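Looking After Piezo Igniters, Buzzers and Pickups
Workshop tips, updated 3 Sep 2022

Most of the piezo parts you will handle at home are a thin ceramic disk glued to brass, or a small ceramic rod inside a push-button igniter. Both are cheap and both break for the same few reasons.

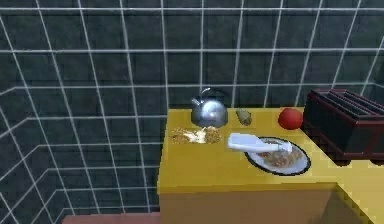 Start with heat. The ceramic is poled at the factory, meaning a strong voltage was used to line up its electric domains. Get it too hot and that alignment is lost for good. The disk will look the same but give little or no output. When soldering to the silvered face, set the iron no higher than you need to melt the solder, tin the wire first, and touch the joint for a second or two. If it doesn't take, let the disk cool before trying again. Scratching the silver lightly with a fiberglass pen helps. Sandpaper takes off too much.

The brass side can stand more heat than the silver side. Solder the ground wire near the rim, well away from the ceramic.

Put a dab of hot glue or silicone over both joints so the wires can't peel the silver off. I lost 4 disks from one bag before I started doing this.

Don't bend the brass. The ceramic cracks long before the metal shows a crease. If you are mounting a disk under a guitar top or a drum pad, use thin double-sided tape over the whole back and press with a flat block. A lump of glue in the middle leaves the edges free to rattle.

Stove and grill igniters

Turn off the gas before you open anything up. If the button clicks but there is no spark at the burner, check the lead and the electrode before blaming the igniter. Grease on the white insulator will carry the spark away to the nearest metal. Wipe it with a cloth and a little dish soap, rinse, and let it dry fully. The gap between electrode and burner should match the manual. Ours had been knocked wide in July when the grates came off for cleaning.

If the button feels soft and doesn't click, the spring hammer has gone and the whole unit needs replacing.

Güven Eren wrote to ask whether a tapped disk can hurt a microcontroller input. Yes, a hard knock can put out far more than the input can take. Fit a resistor across the disk and a pair of clamping diodes.

Many of these ceramics contain lead. Don't file, drill or sand them. Sweep up broken pieces with a damp paper towel, wash your hands, and put the scraps in with electronic waste.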